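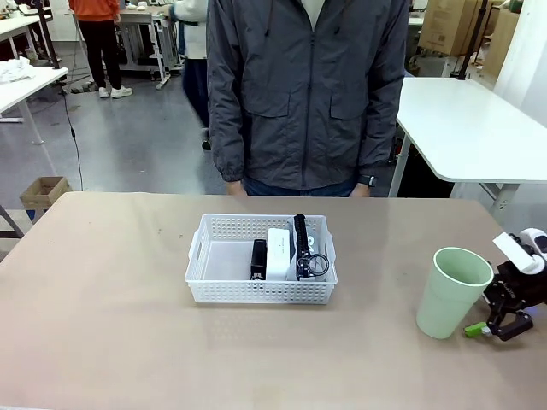 Equipment progress report, Narum tabletop handling project
To: Kyung-hwa Um
From: Nana Amissah
3 Sep 2025

Spending since the last report has gone to gripper parts and the items the arms practice on. The second set of jaw fingers came from Marchetti at $971, including shipping. Household items (baskets, cups, small boxed goods) came to $180 and were bought locally. Both were within the lines you approved.

The work table is in daily use for basket packing and unpacking. Tall items that stand above the basket rim are still the hardest to plan for, and Etornam Essien would like longer fingers before we commit to a second station. Marchetti makes them but quotes 16 working days. I have asked Grikgate for a price as well and have no answer yet.

The second station itself is on hold. Demen can supply the table and mounting poles for $800, but the quote leaves out cabling and Gunārs Lūse does not want to order until we know where the power will come from. He is meeting with building services later in September.

Two items need a decision from you. The first is whether unspent travel money can move to the equipment line — it would cover the Demen order with a little left over. The second is the service contract on the arms, which runs out before the grant does. Kekeli Ankrah has the renewal terms and will send them separately.

No change to the staffing budget. Receipts are in the shared folder under Narum, except the shipping invoice, which Marchetti is reissuing with the correct address.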